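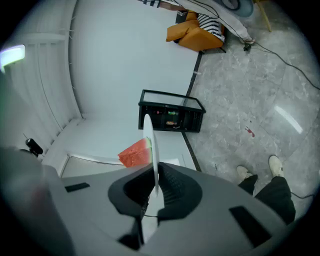 4.2 Provisional placement and the low shelf

The literature on domestic storage has a great deal to say about where things belong and rather little about where they go. The two are different questions, and the distance between them is the subject of this section. A plate belongs with the other plates. A plate with a piece of fruit on it belongs, strictly, nowhere: it is neither crockery, which would send it to the cupboard, nor food, which would send it to the refrigerator, nor waste, although it will be all three before the evening is out. We refer to such items as loaded carriers, a term we regret a little but have been unable to improve.

Loaded carriers gave our coders more trouble than every other class of object put together. The Husine scheme, which we adopted with minor changes, assigns each placement to one of 11 storage categories on the basis of what the object is for. This works well for scissors. It works badly for a saucer of olives, which under a strict reading has to be coded twice, once for the saucer and once for the olives, with the awkward result that a household may be recorded as storing its olives correctly and its saucer incorrectly in the same movement. We resolved the matter by coding the pair as a single object for as long as the one was on the other. Two coders objected to this in writing.

Of the 258 placements in the full set, 60 involved a loaded carrier. Most of these ended on a table or counter, as one would expect, and need not detain us. The remainder ended inside a piece of furniture, and among these the lower compartment of a closed cabinet was chosen more often than we had predicted. (Our prediction, recorded in advance and now a source of some embarrassment, was that it would hardly be chosen at all.)

It is worth asking why the prediction was so confident. Earlier work treats the glass display cabinet as a place for things that are looked at and seldom moved: the good glasses, a christening cup, the figurine from a relative to whom one must be able to show the figurine. Hetska, the catalog of room layouts from which we drew our furniture terms, files it under "display" and offers no cross-reference to "kitchen" at all. On this account, putting a slice of watermelon in one would be something close to a category mistake. Our participants made it without visible discomfort.

Figure 7
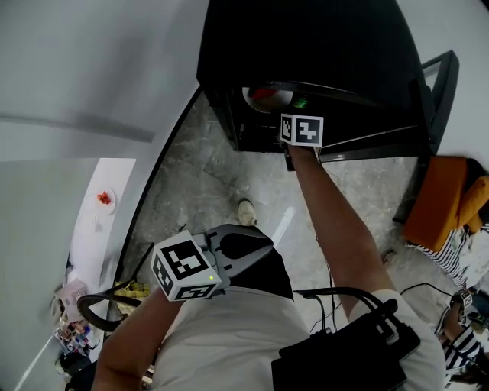
Figure 7. Placement at the low shelf of a black cabinet with the glass door open. A white round object holding something red is on the shelf, with a small green item to its right. The right hand is inside the compartment.

The cabinet, in other words, has a floor-level story and an upper one, and people treat them as if they were separate pieces of furniture. The top is a surface. It is seen by visitors and is governed by whatever rules the household has about surfaces, which are generally strict and generally broken. The low shelf is another matter. To use it one has to bend, and an item put there is out of the line of sight of anybody standing up. Imadel, whose storage survey we used as a comparison set, calls this "below-knee space" and codes it as long-term storage on the grounds that nobody would stoop for something they wanted back soon. We would suggest that this underestimates how often a person is willing to stoop, provided that the alternative is clearing the table.

Two features of the low shelf seem to matter. The first is the door. A glass door lets the contents be checked without being opened, so that an object behind it is put away but has not quite been lost. Participants who spoke about this in the May interviews tended to describe the glass as a courtesy to themselves. One said that she would never put food behind a wooden door because she would "find it at Christmas." Another said the same thing about glass doors, and we record both views without comment.

The second is height of clearance. A loaded carrier must be kept level, or at any rate level enough, and a shelf that requires it to be tilted on the way in will be avoided by anyone who has tried it once. Flat, wet or rolling foods make this worse. A wedge of watermelon is a fairly forgiving load, having at least one flat side, and is a good deal easier to place than grapes, for which the coding manual was eventually given a page of its own. That page is available on request and is longer than it ought to be.

We also looked at what we have called neighbor effects, meaning the tendency of one object on a shelf to attract others. Hegde's rule, as it is usually applied, holds that people place like with like: cups gather near cups, and so on down to batteries. For loaded carriers the rule appears to be weaker. What attracts a second item to the low shelf is less the nature of the first item than the fact that there is one. An empty shelf has a purpose, even if the purpose is only to be empty; once something is standing on it, it becomes a shelf where things are put. Coders noticed this early and began referring to the first item as "the permit." The term was kept out of the manual and has now found its way into the paper.

Some cautions are in order. All of the placements discussed here were made on request, which means that the participants had been told to put the thing away and had only to decide what "away" meant. In an ordinary kitchen the plate may simply be left where it is, and often is. We have no data on this beyond our own homes, which were excluded under the protocol and would not have improved the results. Nor can we say how long an item would have stayed on the low shelf if left alone, as every shelf was cleared between rounds by somebody who wanted to go to lunch.

With those limits in mind, we propose splitting the existing "display" category in two for any further use of the scheme. Glass-fronted furniture would be coded as display above the lowest shelf and as provisional storage at or below it. The change affects only a small part of the set, and it removes nearly all of the disagreements reported in Section 3. It does not settle the question of the olives, to which we return in Section 4.3.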